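Arbridge Cookery School

Home
About us
Courses
Gift vouchers
Find us

About us

Hello, and welcome to Arbridge! We teach people to cook at home, in small groups, with plenty of tasting along the way (come hungry, really). Some of our students have never boiled an egg. Others have cooked for a family for 50 years and want to learn how to make proper flatbreads, or finally find out why their custard splits.

The school was started by Margarida Aguiar, who grew up above her parents' bakery and spent her twenties cooking in other people's restaurants. She loved the food and was less fond of the hours. The first classes were held at her own kitchen table on Correia Street, two students at a time, and everyone washed up together afterwards. We moved to the old seed shop in Pevley when the table could no longer cope, and we've been there ever since.

We now run seven courses. The longest is Everyday Cooking, which starts each September and goes right through to the spring. It covers soups, stews, pastry, fish, rice and a great deal of vegetable cookery, and we change the dishes from week to week depending on what the growers at Sandari Farm bring us. Last autumn it was squash, squash and more squash! We made gnocchi with it, then curry, then a cake that several people still ask us about.

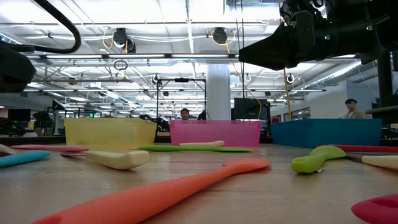
Baking has its own course, and it fills up fastest. You'll make a white loaf in your first session, then move on to rye, enriched doughs and a sourdough starter that goes home with you in a jar. Please do feed it. We are always happy to answer worried messages about starters, and we get a lot of them.

Our classes are friendly and fairly noisy. You'll each cook your own dish from start to finish, so there's no standing at the back watching a teacher do the fun part. If something burns, we work out what happened and have another go. Recipes are printed for you to keep, with wide margins for your own notes, and Margarida would much rather see them come back covered in butter than kept clean in a folder.

We also keep a lending library of almost 300 cookery books, from wartime pamphlets to big glossy things on Portuguese puddings. Any student can borrow from it, past or present. Two books at a time, please, and write your name in the green ledger by the door.

Allergies and special diets are no trouble if you tell us when you book. Most of our dishes can be made without meat, and we're getting better all the time at baking without eggs. Children aged seven and over are welcome at the family classes with a grown-up.

If you'd like to look round before you sign up, drop in during any lunch break and have a bowl of soup with us. There's nearly always a pot on.

Page last updated February 12, 2019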